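Plastic or feather for a village hall club?
Prulldale Community Boards > Sport and Leisure > Badminton

mossy_lane
March 25, 2018

Hello everyone, and sorry in advance for the length of this. Our little club at Prulldale has played with feathers for as long as I've been a member, which is a good while now, and I do love them. There's nothing quite like the sound of a clean smash with a feather. But we got through 230 of them between the start of the season and the Christmas break in December, and with only 20 members paying subs the sums are getting rather painful.

So I've been wondering whether we ought to go over to plastic, at least for club nights, and keep the feathers for matches.
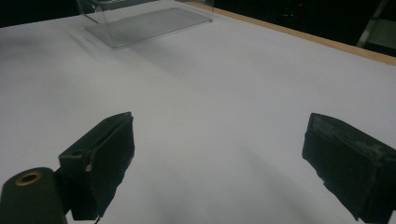 A few of our older players are dead against it. They say plastics fly too flat and come off the racket like a stone, and that you lose all your touch at the net. The newer ones don't seem to mind at all — most of them learnt with plastic in the garden and are delighted with anything that isn't in bits after one rally. I'd love to hear what other small clubs do.

tinpot_smash

Welcome to the great argument! We switched at Solldale three seasons ago and I wouldn't go back. You do notice it for the first few weeks, mostly on your drops, which all sail a foot too long, and then your arm sorts itself out and you stop thinking about it. Do buy a decent make, though. The cheap ones go soft in the skirt and wobble about like a jelly.

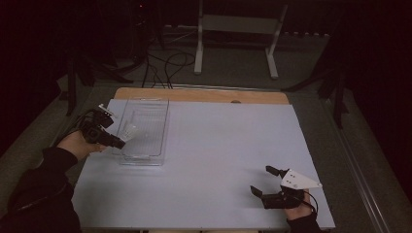
The other thing I'd say is try more than one speed before you order a big box. Our hall is freezing in winter and the slow ones simply died halfway over the net, poor things. We ended up with the faster sort until spring and the middle ones after that, and everybody was much happier.

greyheron

I'm afraid I don't agree, tinpot, much as I enjoy your posts. If you play league matches with feathers, you should practise with feathers. We tried the half and half way for a whole season and our pairs lost the first game of nearly every match while they got used to the flight again. It was miserable to watch and worse to play in. 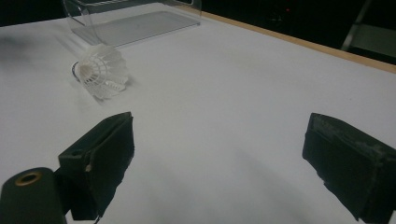

A plastic shuttlecock on its side, with the clear box behind.

What I would do, mossy, is look at how you're storing the feathers. Ours lasted far better once we stopped keeping them by the radiator (I know, I know) and started steaming the tubes the evening before.

mossy_lane

Oh dear, ours live in the cupboard with the boiler. That may explain a good deal! Does steaming really help, or is it one of those things people swear by?

greyheron

It helps. Hold the open tube over the kettle for a few seconds at each end, then leave it standing overnight. Don't overdo it or they get heavy.

tinpot_smash

I've steamed them and noticed no difference whatever, but I may well have been too impatient. I'll grant you the point about matches. We only play friendlies, so it hardly matters to us.

mossy_lane

Thank you both, this has been such a help. I think I'll move the tubes out of the cupboard first and put plastics out on one court for anyone who fancies them, and see how we get on until the summer.

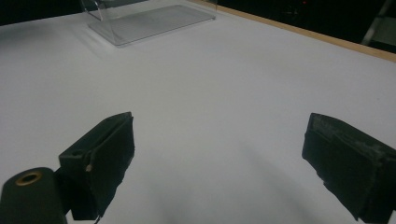
The white table, with a dark background behind.

greyheron

Sounds very fair. Do come back and tell us which court fills up first — I have my suspicions.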